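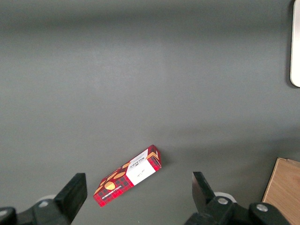 2018年5月26日 業務日誌

本日は、共用休憩室の棚卸しおよび来客用茶菓の整理を実施した。前回の整理は昨年9月であり、その後の補充分については記録の一部が欠けていたため、現物を確認のうえ台帳を改めることとした。作業は午前の来客対応が終了した後に開始し、灰色の卓上に品を出して、外装の状態と品名の表示を確かめる方法によった。ウォーカーズ(WALKERS)のバニラショートブレッドは、赤いタータン柄の小箱で、角の潰れも見られず、来客用として引き続き保管することとした。品名は箱の長辺に沿って細かな文字で「VANILLA SHORTBREAD」と印刷されており、棚に立てて並べると読み取りにくい。よって、今後は当該面を手前に向けて収納する。台帳上の品名は従来「赤箱・菓子」とのみ記載されていたが、これを正式名称に訂正した。

茶葉および珈琲については、Orkero社からの納品分を上段、その他を下段に配置した。納品書の控えと台帳の記載に一件の相違があり、総務窓口に照会中である。回答があるまで、当該品は未確認の扱いとする。開封済みの砂糖は密閉容器へ移し、開封日を記した札を付した。旧い札のうち、文字が薄れて判読できないものは書き直した。

食器棚では、欠けのある湯呑2客を廃棄した。来客用の茶器は、Zerkbridge事務所との定例会合において6名分を使用するため、予備を含めて上段左側にまとめた。盆は布巾で拭き、乾燥後に所定の位置へ戻した。引き出しの中には用途の不明な鍵が残されていたが、札に321の番号があり、管理簿と照合したところ旧書庫のものと判明したので、鍵保管箱へ返納した。

紙コップの在庫は約100個である。次回のSosia講習会における使用を見込むと不足のおそれがあり、追加の購入を申請した。申請書の摘要欄には、従来と同じ寸法の品を希望する旨を記載した。寸法が変わると、備付けの筒に収まらないためである。

午後、Sokol棟の担当より、休憩室の利用時間について問い合わせがあった。現行の掲示は入口の扉の内側にあり、入室前には見えない。掲示位置の変更は施設係の承認を要するので、明朝あらためて相談する。

夕刻、卓上を拭き上げ、換気扇を停止し、消灯のうえ施錠した。台帳の清書は下段の分が未了であり、翌日に継続する。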